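Home Reviews Builds Parts and Tools Workshops About Search

Halonen two-finger gripper kit with wrist camera

I bought the Halonen kit in December to replace the gripper on the arm I keep at the shared workshop in Grarndale. It cost £372 with the camera, plus postage. The arm itself is a Stomuretti, second-hand, and I have already written about that one at length. This review is only about the gripper, the bracket and the camera.

The kit comes flat in a cardboard tray. You get the two fingers, the housing, a servo, the camera on a short bracket, a bag of screws and a ribbon cable. There is a printed sheet of instructions which covers the mechanical side well and the wiring badly. The drawing for the cable shows it going in from the wrong side of the housing. I followed it, pinched the cable, and had to take the whole thing apart again.

Assembly took me 6 evenings, but two of those went on the adapter plate. Halonen say the bolt pattern suits most small arms. It did not suit mine. I drilled a new plate out of aluminium on the workshop pillar drill, and if you have a Stomuretti of the same age you should expect to do the same. Once the plate was right the gripper went on in a few minutes and has stayed put since.

The fingers open to 80 mm. For a home build that is generous, and it was the main reason I chose this kit over the cheaper one sold by the Urley parts shop. My old gripper could only take a mug by the handle. This one will go over the rim or round the body, provided you bring it in straight. The fingers are long and square, and if the arm comes down at an angle the tip touches the table before the pads reach anything. I scuffed mine in the first week.

Grip strength is fine. The makers give a limit of 600 g and I have not tried to prove them wrong. Mugs, beakers, toy fruit and balls are all well inside that. Plates are harder. It can pinch a rim, but the plate swings, and I gave up on lifting one flat. Soft pads would help and they ought to be in the box at this price.

The camera is the part I have most to say about. It looks down past the fingers, so whatever you do you will have gripper in your picture, and quite a lot of it. That is useful for lining up, less so when you want to know what is underneath. Anything close to the fingers goes soft. Focus is fixed and seems to be set for table height, and I could find no way of moving it without breaking a blob of glue on the lens. The video is also squashed hard before it reaches the computer, so plain surfaces come out blotchy. Turning up the bit rate in the settings file made a small difference. It needs a restart each time, and the settings file is not mentioned in the instructions.

Colours are good, though, and for what I am doing that matters more than sharpness. I am teaching the arm to put a table of crockery in order, and I pick things out by colour first and shape second. Strong colours on a white top are found nearly every time. Pale things are a nuisance - a light plate on a light table with a shadow under it can be read as two things or none.

Noise is low enough to use while somebody is talking next to you. The servo gets warm after an hour and I let it rest.

Would I buy it again? Yes, for the opening width and the solid build. I would not pay extra for the camera a second time. The gripper is sold without it, and the bracket will take other small cameras.

Comments

Guest: Does the ribbon cable reach the base? Mine is too short by a hand's width.

Guest: Agree about the pads. I cut some from a bicycle inner tube and they have lasted since the summer.

Author: The cable reached on mine, but only with the clips left off at the elbow. Inner tube is a good idea, I will try it. I have also had a message asking what I practise on. It is a sage green mug, a red cup, a blue bowl with an orange ball to go in it, a couple of plates and some small toys, all on a plain white top.

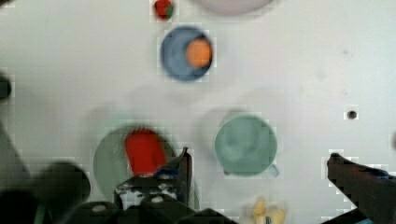

The mug is the one I would start with. Open the fingers fully, come in slowly and keep the ball for later, as it rolls if you catch it off centre. I will add a note on the adapter plate when I have drawn it up properly.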